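Re: [arms-list] Vorno fingers vs Tellex fingers on small rigid objects

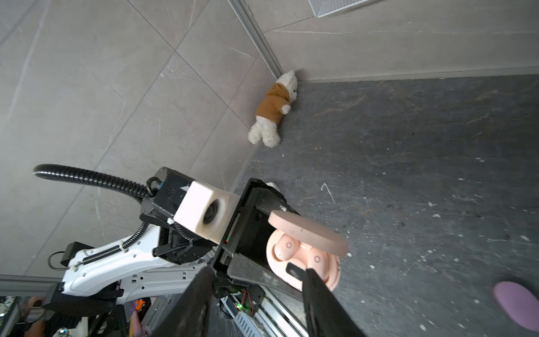
Replying on-list as a couple of people asked for the numbers. We've now had both sets of fingers on the two-arm setup long enough to say something useful.

On March's message:

> We're trying to choose between the Vorno parallel gripper and the
> Tellex for bench work with small consumer items (cases, lids, caps).
> Our worry with the Vorno is that the fingers are wide and block
> the wrist camera at close range. Has anyone run both on the same
> arm, with the same controller? Also keen to hear how people are
> routing the cable past the wrist joint.
> – Skostbridge lab

Same arms, same Correa controller, only the fingers and the wrist camera mount changed. We did 173 grasps over 9 sessions, using plush toys and small hard plastic things. Earbud cases got most of the attention because they're smooth and rounded, and they have a hinge you don't want to load sideways.

The Vorno fingers do take up a lot of the wrist view. With an open case held between them you can still see the lid and both buds, but you lose the lower part of the base. For our handover task that was acceptable, as the other arm's camera comes in from the side and covers some of what's hidden. If you only have one arm I'd think harder about it, or tilt the mount. We settled on 5 degrees more tilt than the drawing shows.

The Tellex fingers are narrower and the view is much better. They also let the case rotate in the grip when the second arm touched the lid. We had 4 drops with the Tellex in the first session alone, and went back to a lower closing speed, which helped but made every cycle slower. The Vorno never dropped a case, though it did squeeze one hard enough to pop the lid.

Soft toys were no trouble for either. I wouldn't use them to choose a gripper.

On cabling: we use corrugated conduit looped over the top of the arm, with spiral wrap near the wrist. Leave more slack than looks sensible. Our first loop was too short and pulled on the connector at full roll, and it took us an afternoon to work out why the camera kept dropping off the bus. If yours disconnects only in certain poses, check that before you swap the camera.

Controller settings were the same for both, apart from the grip force limit. The Correa defaults are too high for thin plastic – start at half and work up.

I can send the grasp log to anyone who wants it. It's a plain CSV and the column names are a bit of a mess. We haven't tried the Vorno with the softer pads yet, so if someone has a set on hand I'd be glad to hear how they wear.

Cheers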